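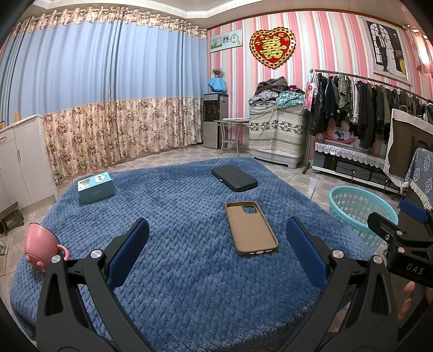
Gronow Working Papers in Automation Practice
March
By the Pindirdale Handling Group

4. Rules for Recording in Occupied Homes

4.1 Scope

The rules in this section apply to manipulation data recorded with hand-held grippers in homes where people live during the recording period. They do not cover fixed arms, mobile bases or laboratory mock-ups, which are treated in Section 5. The rules were drafted for the Suris collection and revised once, after the first 40 sessions had been reviewed. Clause numbers refer to the revised text.

4.2 Preparation of the room

Clause 4.2.1 requires that furniture stay where the household keeps it. Operators may clear the work surface and the floor within reach of it, but may not remove covers, curtains or stored clothing from the background. In the draft text operators were allowed to tidy the whole room. Reviewers found that this produced backgrounds with little variation between homes, and the permission was withdrawn.

Clause 4.2.2 deals with personal material. Framed photographs, letters and screens are listed on the consent form one by one, and the household marks each as allowed, to be covered, or to be blurred after recording. A general consent to record the room is not accepted in place of this list.

Clause 4.2.3 sets the condition of the floor. Glossy tile is permitted. Loose rugs in the operator's path must be taken up, and any stool or low table in that path must be moved before the first episode and left in its new position until the last.

4.3 Objects and containers

Task objects are drawn from the household's own belongings. Each session sheet gives a short name for every task object and states which container, if any, is the target. Rigid and soft objects may be mixed in one session. Mugs and other breakable items may be used only over a padded surface, and the lift height is limited to 15 cm.

Open containers such as laundry baskets need further care. A basket placed on the floor beside a bed or table is approached from above, so its rim and side walls are likely to hide the lower part of the tool. The operator must therefore bring the wrist camera over the opening before the fingers pass the rim. Items already in the container are left in place between episodes unless the sheet calls for a reset.

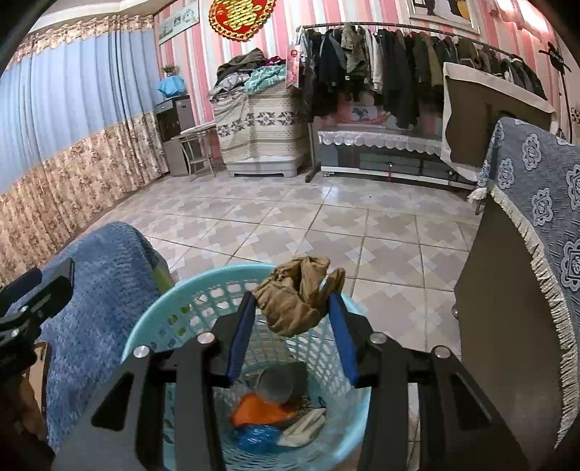

Soft items raise a separate question of when a grasp counts as complete. Under Clause 4.3.4, a cloth is held when both finger pads bear on it and no part of it rests on the source surface. Trailing folds are allowed. Release is marked at the first image in which the pads have visibly parted, even if the cloth still clings to one of them. Annotators working from the draft text had marked release at the moment the cloth came to rest, and the two conventions must not be combined in one release of the data.

4.4 Operators and tools

No more than 2 grippers may be active over one work surface. Where both are in use, each operator's hands may appear in the other's view, and such episodes are kept. Faces are not kept. Finger pads are checked for wear at the start of each session and replaced after 400 grasps, whether or not wear is found. Joint pins and screws are checked at the same time, and a tool with visible play is withdrawn.

4.5 Records

The session sheet, the consent list and the pad log are stored together in Walteo under one session number. A session missing any of the three is held back from release until the missing record is supplied. Changes made to a sheet after the session are entered as dated notes, and the original entry stays readable.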